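Refinishing an oiled oak table: hardwax over old linseed?

Forum > Wood Finishing > Oils and Waxes
11 replies, 1363 views

grainfiller_tom
I have an oak dining table that was finished with boiled linseed oil by the previous owner. No idea how many coats or when. The surface is dull, picks up rings from glasses, and feels slightly tacky near the ends when the heating is on. I want to move to a hardwax oil, probably the Lelonari two-part in matte. The data sheet says "suitable for bare wood and previously oiled surfaces in sound condition" and leaves it at that.

Questions are whether I have to go back to bare wood, and if so whether scraping is enough or I need to sand through the grits. The top is solid, so thickness is no constraint.

mdelacroix
Tacky means it is not in sound condition. Linseed that was put on too thick and not wiped back never cures properly underneath. Anything you put on top will sit on a soft layer. Go back to bare wood.

Scrape first. A card scraper lifts gummy oil without loading up, and sandpaper will clog in a couple of passes. Once the scraper is bringing up dry shavings you can switch to paper.

PeterOnTheLathe
Agree on the scraping, disagree that he has to go fully bare. I have put hardwax over old linseed on three tables and a bench. Wiped down with mineral spirits, scuffed with a gray pad, one thin coat, buffed. The oldest has been in use for six years in a house with kids. The tacky patches need to come off, but the oil that has gone into the pores and hardened is doing no harm.

mdelacroix
Which product, though? The single-part oils are forgiving. The two-part ones bond to the wood fibers, and if those are already saturated there is nothing left to bond to. You get a coat that looks right for a month and then rubs off in the places where people rest their arms.

PeterOnTheLathe
Two of them were Draltell single-part. The other was a two-part, I don't remember the make. It did need a second application along one edge, I will grant you that.

mdelacroix
So one in one for the two-part.

grainfiller_tom
Thanks both. It sounds like bare wood is the safe option with the product I already bought. What grit do people stop at for this? The Lelonari sheet says 120 to 150. A video I watched went to 320 and the result looked very good.

N. Paiva
Stop at 150 on oak. I refinished tables and counters for a living for 15 years and the most common cause of a weak hardwax coat was over-sanding. Past 180 you are polishing the surface and it takes up less oil. The video will look good on the day it was shot.

The sequence I use on solid oak:

Scrape until the shavings are dry.
80 grit, with the grain, until the color is even across the top.
120 grit.
Vacuum, then wipe with a damp cloth to raise the grain. Leave it overnight.
150 grit by hand, light pressure.
Vacuum again. No tack cloth, some of them leave a residue that shows under oil.

Then mix only what you can use in the pot life. For a two-part in a warm room I would not mix more than you can spread and buff off in 30 minutes. Leave nothing wet on the surface.

Nivaldo Paiva

PeterOnTheLathe
I would skip the water. On oak any stray iron on the surface gives you black spots. If he used steel wool at any point, or the previous owner did, there will be fragments in the pores.

N. Paiva
Fair point about steel wool. If there is any chance of that, go over it with a magnet wrapped in a cloth after vacuuming, and test the damp cloth on the underside first. I would still raise the grain. If you don't, the first wet glass will do it for you.

quartersawn_kb
Coming at this from a different direction, has anyone measured coverage on the two-part products? The Evangelista can claims far more than I have ever managed. I keep a log of every job with the weight of the can before and after. On oak sanded to 150 I use nearly twice what the label says on the first coat. On maple I come close to the label.

Also, for anyone using a random orbit sander, the swirl marks at 80 do not show until the oil goes on. I switched to the Dusard mesh discs and it got better, mostly I think from the dust extraction. A pencil grid across the top before each grit is worth the two minutes. When the lines are gone, move on.

mdelacroix
Coverage figures are worked out on dense, closed-grain test panels as far as I can tell. Oak has open pores, so you will always be over. I would not buy by the label for oak or ash.

I don't trust the pencil grid on its own, by the way. The lines can vanish while there are still scratches from the previous grit. Use a lamp held low across the surface.

grainfiller_tom
Update. Scraped and sanded in the sequence N. Paiva gave. No sign of iron on the underside test, so I raised the grain. There was a lot more old oil in the end grain than I expected and I had to go back to 80 there twice. The pad left a slightly darker band at one end, which I think is leftover linseed deep in the pores. The first coat is on and buffed. The sheet says light use after two days and full cure after seven. I plan to leave it alone for the full period and keep water off it for longer.

One remaining question is maintenance. The manufacturer sells a refresher oil and a soap, and the soap alone costs a third of what the finish did. Is plain dish soap, well diluted, going to strip it?

N. Paiva
Not if it is well diluted and you dry the top afterward. What wears these finishes down is the scrubbing side of a sponge. Damp cloth for daily cleaning, refresher when the surface starts to look dry, and only on the dry areas. For the dark band, leave it. It will be less obvious once the rest of the top has deepened in color.

PeterOnTheLathe
Dish soap is fine on the single-part. I would ask the manufacturer about the two-part before making a habit of it. My own top gets a damp cloth and a coat of refresher every February, and I have not had to sand it again.
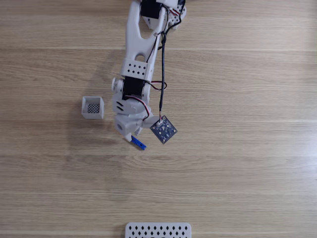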